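About Us

Home About Us Our Courses Yarn Library Visiting Contact

The Kevitz School of Knitting teaches hand and frame knitting to adults and to young people aged twelve and over. The School occupies the upper two floors of Dalmont House, a former drapery warehouse, and shares its entrance with the Benavides Reading Room.

Our History

The School began as an evening class in sock knitting, held in the back room of a wool shop on Orau Street. The class outgrew the shop within two winters and moved to Dalmont House, where it was constituted as a school with its own syllabus and a paid teaching staff. Sock knitting remains at the centre of what we teach. A sock asks the learner to cast on, rib, shape, turn and close, and a student who has finished a pair is well placed to attempt most other garments.

What We Teach

Courses are arranged in 4 stages. The first stage covers plain knitting, purl and ribbing on straight needles. Students then proceed to knitting in the round, to heels and toes, and finally to colour work, including level stripes, waved stripes and simple stranded patterns. Each stage lasts one term and ends with a finished piece, which the student keeps.

Frame knitting is offered as a separate course. Places are limited by the number of frames, and applicants are asked to have completed the second stage or to show work of a similar standard.

The Study Collection

The School keeps a study collection of knitted stockings, socks and samples for the use of students and visiting makers. The present catalogue runs to 1418 entries. Most are plain working pieces, given by families in the district, and many have been darned - some of them several times over. Pieces may be handled at the study tables on request, and students in the colour work stage are expected to chart at least one of them.

Striped socks are among the items most often asked for. They are useful for the study of colour order, of the change from ribbing to plain knitting, and of how a waved line behaves along the length of the leg. 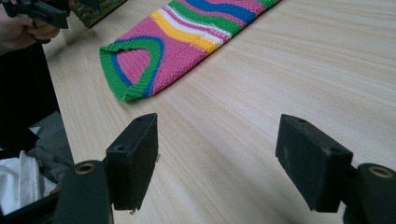
Long sock in waved stripes of pink, green, blue, yellow and white, with a ribbed green cuff.

Enrolment and Visits

Enrolment for the coming year opens in March. The study collection may be seen by appointment between 10 a.m. and 4 p.m. during term. Enquiries about gifts to the collection should be made in writing to the School office, Dalmont House, before any item is sent.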